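Bench notes, October, sim side

Carrying on with the reset-noise question from the last entry. Short version for anyone skimming: randomising the start pose of both arms helps the policy a lot more than randomising the lighting does, and I wish I'd tried it first because the lighting work ate most of a week.

The set-up is the same as before. Two-armed white robot in the Vurkodley room (parquet floor, dark walls, the wooden unit with the plate on top), head view plus wrist view, both rendered. I've kept the furniture put and left the clutter on the tabletop alone, so the only thing moving between conditions is where the arms begin. Grippers start open and empty every time.
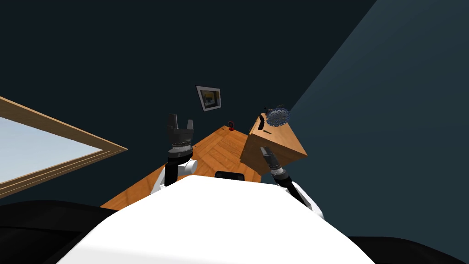 Three conditions, then. Fixed start, small jitter on the joints, and large jitter where an arm can begin nearly upright or stretched out across the side of the furniture. I ran 40 episodes of each under the Siriwan checkpoint, no fine-tuning in between. Fixed start got 21 reaches that I'd call clean. Small jitter came out so close to that I wouldn't want to argue for a difference. Large jitter was clearly better, and it was better on the fixed-start test as well, and I really wasn't expecting that! I'd assumed we'd pay for the variety somewhere.

One thing I need to own up to: the first batch of large jitter was rubbish. I'd typed the limit in degrees and Clurkero reads radians, so 90 went in and the arms came up in all sorts of daft positions, elbows through the body and so on. Binned the lot, fixed the config, ran it again. If you see a folder with "bad" in the name, that's it, please don't average it in.

Next job was the wrist view, and this is where I'm less sure of myself. With large jitter a fair share of the starts have the wrist looking at plain wall, so the policy gets next to nothing from that input besides its own fingers. 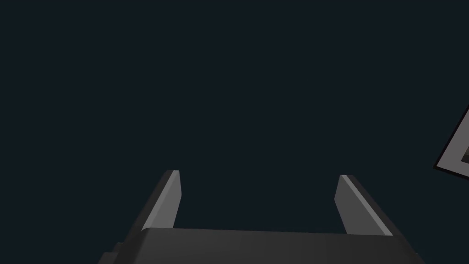
My guess is that those starts teach it to lean on the head view until the wrist has something useful in it. To check, I blanked the wrist input for the opening 2 seconds of each episode and trained again. Scores hardly budged for large jitter and fell off badly for fixed start, so the guess isn't mad, but it's one seed and I'm not putting it on a slide yet.

Ika is still chewing through the other seeds, should be done by teatime if nothing falls over. Left to do:

rerun small jitter with the new limits file
log how many starts have an empty wrist view (eyeballing it is silly)
try one arm fixed, the other jittered
clear out the scratch disk before it fills up again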